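Clerwood Tidy Arm, two months in
=====

*Home automation, long-term tests. Bought at full price, from the Lurnatport shop, with my own money.*

I have wanted a machine to do my tidying ever since I was old enough to be told to tidy. The dishwasher was a good start. The robot vacuum was a setback (it ate a bootlace in its first week and has sulked under the sofa ever since). So when Clerwood began renting out its Tidy Arm by the month, I signed up before reading the small print, and then spent a Wednesday evening reading the small print.

The deal is this. You pay £184 a month and a £200 deposit. You get the arm, a hand, a stand on lockable wheels and a tablet app by Plustus that wants to know your date of birth. Setting up took me most of a morning. The instructions are clear until page nine, where they assume you own a second person.

**What it says it can do**

Put things on shelves, take things off shelves, wipe a flat surface, load a laundry drum. The brochure also mentions "light sorting", which I took to mean the post.

**What it can do**

Wiping is good. I mean that. It goes over the kitchen table in long dull strokes, lifts at the edge, comes back, and doesn't miss the corner by the wall as I do. It won't move the butter dish first, so you get a clean table with a ring of crumbs round the butter dish, but I have lived with people who did worse.

Laundry is a mixed bag. Towels, yes. Jeans, yes, slowly. Socks go in one at a time, with a pause between each as if it were saying a few words over them. A full load took 67 minutes to get into the machine. The wash itself was shorter.

Shelves are where I had my hopes, and where I have most to moan about. Big, stiff, box-shaped things are fine. Cereal, paperbacks, a tin of paint. It is thin, flat stuff that shows you how far there is to go. A card or an envelope lying against a board gives the fingers nothing to get behind, and you and I would slide it out with a nail without thinking. The Tidy Arm has no nails. Its usual plan is to press down and drag, which works on a table and does very little inside a narrow slot.

I kept a tally for the flat things, being that sort of person. Out of 200 tries it managed 73. The app calls this "learning your home".

A friend of a friend has the older Bilyk arm, with a plain two-jaw grip, and claims it does better with post. I can believe it. Two flat jaws are dull but they do close on an edge. More fingers look wonderful and give the thing more ways to change its mind.

Most of what shelf work asks for comes down to gaps: how wide the slot is, how much of the card sticks out, and whether a padded fingertip will go in beside it.

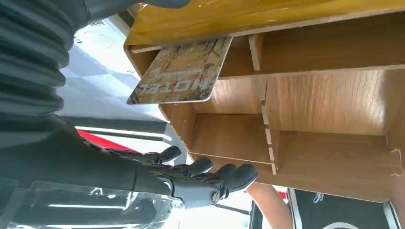 *Four padded fingers, a divided shelf and one card marked MOTEL.*

**Noise, looks, living with it**

Quieter than the vacuum, louder than the fridge. At night it gives a small click every so often, even when parked. The stand takes up the floor space of an armchair, and visitors hang coats on it.

**Support**

I rang Clerwood twice. The first call was answered quickly and cheerfully and fixed nothing. On the second I was told to "leave more of the item showing", so I now arrange my post in advance so that the machine can tidy it.

**Should you get one?**

If you have a lot of table, perhaps. If you have a lot of socks, no. If you can't easily bend or reach, the shelf mode is worth a month's trial for the boxes and books alone, and I'd say that part is further along than I expected. For everyone else, £184 a month buys a good many hours from a person, who will also move the butter dish.

Mine goes back at the end of April. I've asked whether I can keep the stand.

**Wiping:** 8/10
**Laundry:** 4/10
**Shelves:** 6/10 for boxes, 3/10 for anything flat
**Coat storage:** 9/10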